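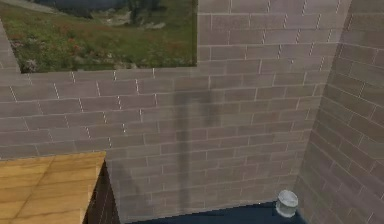

Simulated workcell, Ulturport scene: corner of the brick room with the tabletop at lower left and a small cylindrical object on the floor.

Ulalent Object Loss Set: Data Card

3 comments · 9 shares

Summary

This set records failed tabletop handling runs in the Ulturport simulated scene. It holds 604 runs, of which 374 ended with the handled object on the floor. The remainder ended in a stall, a timeout or a refused grasp. No successful runs are included. The set was prepared by Ulalent for the study of fault detection and safe stopping.

Background

In June, a routine review of the Dhillon controller showed that a number of runs had been logged as complete although the object had left the table. The controller had treated an open grip and a finished motion as proof of placement. It did not check the position of the object. All affected runs were withdrawn from general use and labelled again by hand.

Known faults

Fault 2 (false completion) is the fault described above. It affects controller builds before the Gevley update. The original status is kept in the field "reported_status" and the corrected one in "reviewed_status". Users should train and test only on the second.

Fault 9 (late stop) concerns runs in which the arm continued to move after the object had been dropped. The stop signal was sent but was read only at the end of the current motion. On physical equipment this would be a safety matter, and the affected controller builds must not be used on hardware.

Rendering

All images are computer-rendered. The brickwork shows pale dashed marks along many of the vertical joints. These marks are present in the source renders and have been left in place. Detectors tuned on this set should be checked against other wall surfaces before wider use.

Contents

Each run has a folder with rendered views, joint readings, controller messages and a label file. Views in which the arm does not appear are valid and should not be filtered out.

Limits

The set covers one room and one table. Failure rates must not be read as an estimate of performance in service. Breakage is not modelled, and an object that reaches the floor keeps its shape.

Reporting

Labelling errors should be reported through the project issue page, giving the run number and the field concerned. Corrections are made in the next release and listed in the change log.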